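Gindell Terracotta Floor Tiles: Laying and Sealing Guide

Section 4: Indoor floors over concrete

Read this section before the tiles are delivered. The leaflet in the box says any handy person can lay them over a weekend. Allow longer. Unsealed terracotta drinks water out of adhesive and grout, the tiles vary in size and thickness, and the drying times on most packets seem to have been measured in a warm shed with the doors open.

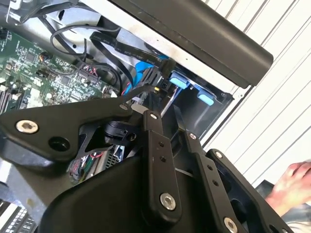 Ignacio

Before you start

You will need the tiles, a flexible cement-based adhesive rated for porous clay, a notched trowel, grout, a breathable penetrating sealer, a long straight edge, two buckets and more sponges than you think.

Check the batch number on every box. Tiles from batch 639 onwards are pressed slightly thicker than earlier stock, and a floor that mixes the two will need extra adhesive under the older ones. The supplier's website calls the difference negligible. Put one of each side by side on a flat surface and run your fingernail across the join before you decide whether you agree.

Checking the slab

1. Scrape off old adhesive, paint and curing compound. A primer advertised as sticking to anything will still only be as sound as the layer underneath it.

2. Lay the straight edge across the floor in several directions and mark the hollows in chalk. Fill them with levelling compound. Don't plan on making up the difference with adhesive, as thick patches shrink while they dry and pull the tile down with them.

3. Tape a square of clear plastic to the slab on all four edges and leave it overnight. Beading or a dark patch under the plastic means the slab is too damp. A clear result is weaker evidence than people like to believe, particularly on a cold slab, so use a proper moisture meter or hire someone with one if the house is new or sits low on its block.

Caution: Do not tile over a damp slab on the promise that terracotta "breathes". It does let moisture through, and the moisture brings salts with it, which dry as a white bloom on the face of the tile.

Primer

Brellow 742 is the primer usually sold with these tiles. It is a decent primer. The claim on the label that it also works as a damp barrier should be left on the label. If the slab needs a barrier, buy a product made and rated as one, and check that the adhesive will bond to it.

4. Brush or roll on one thin coat, working towards the door. Let it go clear before you walk on it. Puddles stay milky for hours and should be brushed out while wet.

Sorting and dry laying

5. Open all the boxes and blend tiles from at least four at a time. Colour runs from pale straw to brick red, and a single box can be nearly all one shade.

6. Stack the tiles by size as you go. Put the badly bowed ones aside for cuts along the walls.

7. Lay two dry rows at right angles through the middle of the room with a joint of 6 mm. Narrower joints look smart in the showroom, on tiles that somebody picked over first. Clay tiles wander, and a tight joint leaves nowhere to hide it.

8. Adjust the rows until the cuts at opposite walls come out similar. Snap chalk lines.

Note: If you are using the rustic grade, ignore the spacers. They will hold the corners apart neatly while your lines drift. Set each tile to the chalk by eye.

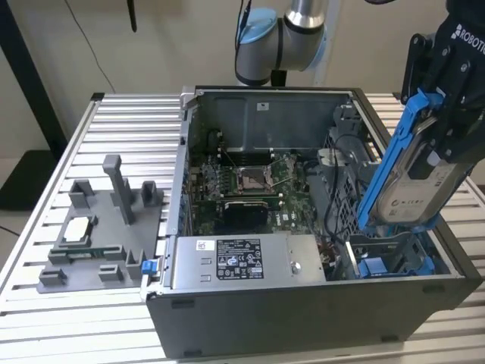 Fig. 2: Desktop tower on its side with the side panel removed

Pre-sealing

9. Wipe each tile with a barely damp sponge to take off kiln dust and let it dry fully.

10. Brush a thin coat of penetrating sealer on the face only. Keep it off the back and as far as possible off the edges, where the adhesive and grout have to grip.

11. Stand the tiles apart to dry. Try a few drops of water on a spare tile. If they darken the clay straight away, give the batch another coat.

There is a school of thought that pre-sealing is a way of selling the same tin twice. Lay half a dozen offcuts without it, grout them, and try to get the grout haze off. The argument usually ends there.

Laying

12. Mix only as much adhesive as you can spread in the time given on the bag, then assume the real time is shorter. On a hot day it will be a good deal shorter.

13. Comb the adhesive in straight lines. Skim the back of each tile as well, filling any hollow in the clay.

14. Press the tile down with a small back-and-forth movement across the ridges. Lift one tile in every few rows and look at the back. You want near-full coverage. Tapping a tile and listening for a hollow sound tells you something once the floor has set, but very little while it is wet.

15. Leave a gap at every wall, at door thresholds and around fixed joinery. The skirting will cover it. Do not fill it with grout, whatever the last tiler did.

Caution: Wear a mask and eye protection when cutting, even with a wet saw. Cement products burn skin, so wear gloves too.

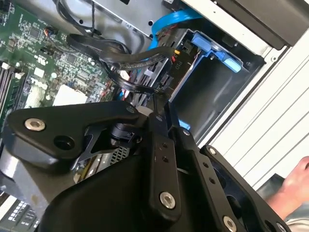 Comment received from Drustport: We skipped the wall gap in our laundry on the advice of the shop and had a row of tiles lift near the door the next summer. I'd put step 15 in bigger letters. I'm less sold on pre-sealing, though. Ours was done properly and we still spent two days on our knees getting the haze off.

Two days suggests the grout was left too long before the first wipe, though a thin sealer coat would do it as well. Either way the comment is fair: sealing first makes haze easier to shift and does not prevent it.

Grouting and final seal

16. Wait until the adhesive has set hard. Test on a tile in the coldest corner of the room.

17. Work the grout into small areas and wipe diagonally with a wrung-out sponge. Change the water often. Smooth, unsanded grout is likely to crack in joints this wide.

18. Let the whole floor dry until the colour is even, which can take weeks in winter. Then apply the final sealer in thin coats, rubbing off any excess before it turns tacky.

Note: Sealers described as permanent need redoing. How soon depends on traffic, grit and what the floor is mopped with. Repeat the water-drop test by the back door now and then, and reseal when the drops start to soak in.

Guide revised 2026-01-15. Keep one unopened box for repairs and write the batch number on the lid.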